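Kenna Munro
Notes from the purchasing desk, mostly electrical

1/ A few posts on buying pad-mount transformers for a mid-size plant, based on the job we finished in June. I buy for Cowie, three buildings, one utility feed. Posting this for other buyers, not for engineers.

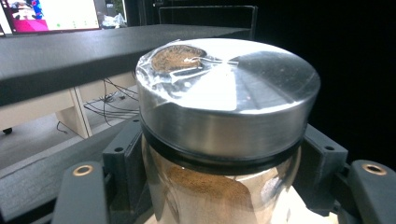
Jar with a metal lid, brown powder on top.

2/ Background. Our main unit at the Wullwood building was old and running near its limit most afternoons. The maintenance crew had been asking for a replacement for two budget cycles. It got approved after we added the second coating line.

3/ We asked for quotes from 3 suppliers. One declined in the first week. The other two were Dinum and Jular. Both sent complete packages, but the packages were laid out so differently that I had to build my own sheet to compare them.

4/ The sheet had these rows: base price, freight, offloading, oil containment, factory test reports, spare fuses, drawings, startup visit, warranty start date. If a supplier left a row blank I sent it back and asked for a number or the word "excluded." That took four emails with one of them and one with the other.

5/ Warranty start date is the row I would tell a new buyer to look at first. Dinum started the clock at shipment. Jular started it at energization, with a cap. Our pad wasn't poured yet, so a shipment date would have used up months of coverage with the unit sitting in a yard.

6/ Dinum did agree to move the date when I asked. They wanted it written into the purchase order and signed by both sides. Fine with me.

7/ Lead time. The quotes said 16 weeks and "16 weeks after approved drawings." Those are different promises. Drawing approval on our side took a while because the utility wanted to see them too, and I had not put the utility's review in my schedule at all.

8/ So if you are new to this, call your utility's service planning office before you send out the request for quotes. Ask what they need to see, in what format, and how long they usually hold it. Ours wanted the one-line diagram, the nameplate data and the pad location with clearances marked.

9/ Weight. The unit we bought was more than 2,575 pounds heavier than the old one. The old pad was never going to work. I found that out from the approval drawings, and I could have found it out from the quote if I had read page two.

10/ A heavier unit also meant a different crane. The rigging company had quoted from the old nameplate. They requoted the same day and the difference was not huge, but it did need a new signature from finance, and finance was closing the month.

11/ We went with Dinum. Price was close. What decided it was the test reports – they included the full set for our serial number, and the other quote offered typical reports from the same design with the full set as an adder.

12/ Someone asked in a message whether you really need reports for your own unit. Our insurance carrier asked for them, so for us that was the end of the discussion. Ask yours early. I forwarded the file and got a one-line reply, so it was an easy item to close.

13/ Delivery day. The driver showed up at 6:40 in the morning and our gate opens at 7. Put the gate hours on the purchase order and also in the delivery notes. I had them on one and not the other.

14/ Before signing the freight paperwork, our electrician checked the tank for dents, looked at the oil level gauge, compared the nameplate to the order and took photos of all four sides. There was a scrape in the paint on one corner. We wrote it on the paperwork before the driver left, and Dinum sent touch-up paint without any argument.

15/ The changeover outage was planned for one shift. We used one shift and a bit of the next. The extra time went to the secondary cables, which were a few inches short of the new terminals on one phase. The contractor had spare cable on the truck.

16/ Things I'd put in the next request for quotes: warranty start at energization, reports by serial number, shipping weight on the first page, terminal layout drawing with the quote, and lead time stated from the order date with drawing review shown separately.

17/ On payment terms. We paid part at drawing approval and the rest after delivery. The first quote asked for more up front. I asked for less and they said yes. I don't know if that holds for smaller orders.

18/ The old unit is still here. The scrap buyer needs an oil test result before they will give a price, and the sample went out last week. Until that's back it stays fenced off behind the Wullwood building.

19/ For people asking for the comparison sheet – I'll take our prices out and post a blank copy. It's a plain spreadsheet with no formulas except the total row.

20/ Next up is switchgear for the second building. I haven't sent anything out yet. If you have bought any lately and can share what your lead times looked like, reply here or message me.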